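Lotard Anti-Static Bench Mat, Large

Product code: LM-192
In stock at Prillville. Usually leaves us within 2 working days.

Every workshop has a table that was going to be kept clear. Ours has had a kettle on it, a bicycle wheel and, for most of one October, a box of somebody's tax papers. The Lotard mat won't cure any of this, but it does mark out an area in a firm shade of blue, and people seem to respect blue.

It is a two-layer rubber mat for anyone who mends, builds or merely prods at electronic things. The top layer is soft enough to stop small screws bouncing away to live under the radiator. The bottom layer grips the bench. A press stud in each near corner takes the earth lead, which is in the box, along with a wrist strap that fits most wrists and flatters none of them. 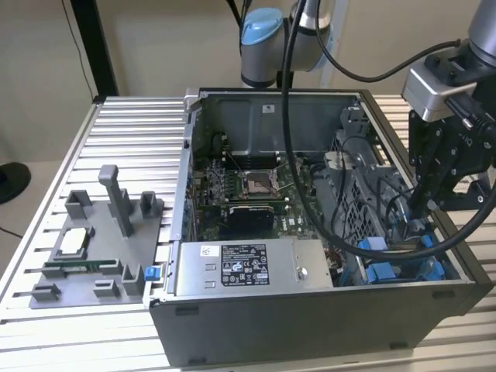

We've sold the smaller Lotard for years and the complaint was always the same: lovely mat, shame about the size. You could have the job on it or your tools on it, and your elbows had to make their own arrangements. The large one gives you room for all three. Mirsad Begović in our returns room has had one on his bench since they arrived and has so far refused to give it back.

It lies flat after a night unrolled. Before that it has ideas of its own, and a couple of heavy books will help. Wipe it with a damp cloth and a drop of washing-up liquid. Please don't use furniture polish - it leaves a coating that stops the mat doing its job, and you will smell of lavender.

What's in the box
Mat, large, blue
Earth lead with press stud
Wrist strap with coiled cord
Instructions in 5 languages, all equally stern
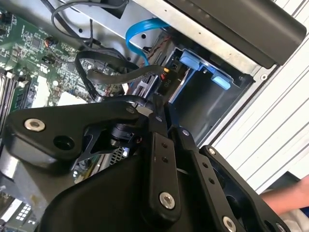 Inside an open desktop computer case.

Will it stand up to a soldering iron?
For a dropped blob of solder, yes. For an iron left lying on it while you answer the door, no, and we can't replace it under the guarantee, however long the postman talked.

Can I cut it down?
Yes, with a sharp knife and a steel rule. Leave the studs alone. Cut mats can't come back to us.

Customer comments

"Bought to replace a Broltmont mat that had gone hard and curly like old toast. Much better. Strap a bit tight." Damir Stojanovska, 18/03/2018

"Does what it says. The cat prefers it to her bed."

Goes well with
Angelovski parts tray, magnetic
Broltmont bench lamp, clamp fitting
Spare earth lead, for when the first one is borrowed

Orders and questions to the Prillville counter, or use the form at the foot of the page.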